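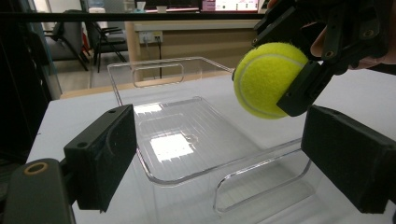

About Vodutano

Hi! I'm the one who answers the mail here, runs the training days and wrote most of the house rules, so I got the job of writing this page too. Vodutano is a small shop that records people doing simple hand jobs with hand-held grippers, so that robot arms can learn from the recordings. Balls into bins, cups onto shelves, lids onto boxes. It sounds easy (it looks easy too) and then you try doing it the same careful way all morning and you find out why we have rules.

We started out in a spare room at Justton, a packaging company that wanted a robot to sort returns and couldn't find anybody to teach it. Our first batch was 300 takes, and we threw out 83 of them. Some had sleeves hanging over the work, some started before the hands were ready, and in a few the person doing the job was also telling a story and waving the grippers around. That batch stung a bit! But it's where our rule sheet came from, and we've been adding to it and crossing things out ever since.

How we work

The sheet is called Imitz, after a typo that stuck. The version we use now took effect on 1 Jan 2020, and everyone who records for us reads it out loud on their first day, me included. I won't paste the whole thing, but these are the parts people ask about most:

Start with the jaws open. Both hands, every take, even when only one of them has a job to do.

One object, one goal. If the job is a ball and a bin, then the ball and the bin are all that goes on the work surface. Coffee lives on the counter.

Move like you would at home. No slow motion, no showing off. If you fumble, fumble, pick it up and carry on, then mark the take as a fumble. We keep those in their own folder and the Chuensuk project has asked for them more than once.

Keep cables behind the wrist. If one gets in front of the fingers, stop the take and sort it out.

Don't hide the markers. Anyone using the grippers with the white plates on them keeps fingers and sleeves off those little dots.

Stop when you're tired. The longest anyone records in one go is 90 minutes, and I'd much rather you quit early than push through. Sore thumbs make sloppy takes.
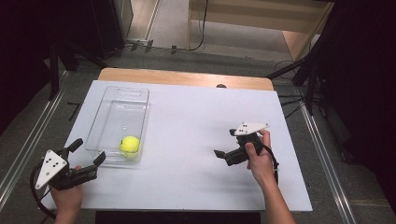 Ball in the bin, both grippers open.

What we promise the people who record

I feel strongly about this bit. You always know what the job is for before you pick anything up. You can ask for a take to be deleted and we'll delete it, no form, no long talk. We don't record faces or conversations on purpose, and if either one sneaks in we cut it before the files go anywhere. Pay is by the hour and never by the take (we tried paying by the take for a week in our first year and the work got fast and awful).

What we promise the people who use our recordings

Every set comes with its own notes: which rule sheet we followed, what we left out and what went wrong. Over 111 sets have gone out that way so far. If we changed something halfway through, like the bin or the table, the notes say so on the first line. And if you spot a mistake we missed, tell us! We fix the notes, send them to everybody who has that set, and put your catch in the next version of Imitz if it calls for a new rule.

Come by

We hold an open day every November, where you can try the grippers for yourself and argue with me about the rules. The jaws-open one gets the most complaints, and I'm keeping it. For the full rule sheet, or to ask about recording with us, use the contact form and put Imitz in the subject line so it lands in the right pile.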